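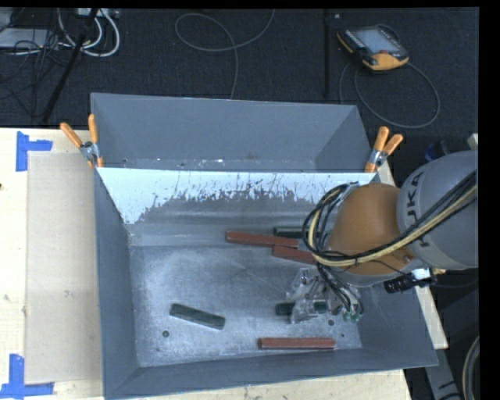

Sorting blocks in a shared shop: a talk with Iker Urquijo

September 26, 2023

Iker Urquijo rents bench space at Traltness, a shared workshop in Clastside, and has spent most of the year on a bin-picking cell. The arm is a used KUKA bought from a packaging line that was shutting down. The bins are metal, the table is wood, and the task is to move blocks out of one bin and into the other, then back again, without a person touching anything.

"The arm was the easy part," he says. "It had its controller, it had its pendant, and it powered up in January with one fault, a dead battery. Everything after the flange was my problem."

The gripper has been through several versions. The first used two hobby servos and stalled on anything lying flat against the bin floor. The present one closes on the long sides of a block and has fingers that can give a little when they hit metal. Urquijo prints the finger parts overnight and replaces them when they crack at the mounting holes.

"I design for the finger to break before the wrist sees the load. A finger costs me 2 dollars of filament. I don't want to find out what the wrist costs."

Most of the early crashes were with the bin wall. The walls slope, and the tool is wider than the block it picks, so a block lying parallel to the wall and close to it can't be reached with a straight vertical approach. His planner now samples approach angles and throws out any that put the tool body through the wall model. If nothing survives, it picks a different block and comes back later.

"You can also push it. Put a fingertip behind the block, drag it toward the middle, look again. It adds a full cycle. Evaristo Gatti wrote that routine, and it gets used more than I expected."

Gatti, whose own project at the shop is a lathe retrofit, also talked him into clamping the bins to each other. Urquijo had modeled them as fixed in place. They were not. Each contact with a wall moved a bin by a small amount, and by the end of a long session the planner was working from positions that were off by 10 millimeters.

"I was chasing it as a calibration error. I redid the hand-eye calibration I don't know how many times. The residual was fine every time. Then Evaristo leaned on the table and the bin slid." Spring clamps across the shared rim hold the pair together. He checks the outer position against the table before each run.

The blocks are red-brown and dark green. Color is used for the sort order and has no part in the grasp. Detection of the green ones gave him trouble on gray metal under the shop lights, and worn areas of the floor throw glare into the depth data. He tried a matte spray on a spare bin and went back to bare metal when the coating began to come off on the fingers.

"With glare you get holes in the depth map. I fill small holes and refuse large ones. If the hole covers the grasp point, the pick is skipped."

Cable routing is the part he is least satisfied with. The tool wiring runs along the outside of the arm, and joint 6 is limited in software to keep the bundle from winding up. That costs him some grasps that would otherwise be legal. Sveva Parisi has offered him a dress pack bracket from a machine at Prirnby, where she does maintenance, and he intends to fit it once the bolt pattern is sorted out.

On safety he is brief. The cell runs at reduced speed whenever the shop is open. There is a marked line on the floor, and the enabling switch is used for all teaching.

The last long run reached 2270 picks over several evenings, with 42 stops that needed a person. He keeps a log of each one. The largest group was two blocks gripped together, which the gripper reports as a good grasp with an odd width.

"The width reading was there all along and I wasn't using it," he says. "Now there's an upper limit. If it's over, open, back off, look again."

Next on the list is a mixed load — blocks of two lengths in one bin — and a rewrite of the logging, which still goes to a text file on a laptop under the bench. The source will go up once he has removed the hard-coded paths.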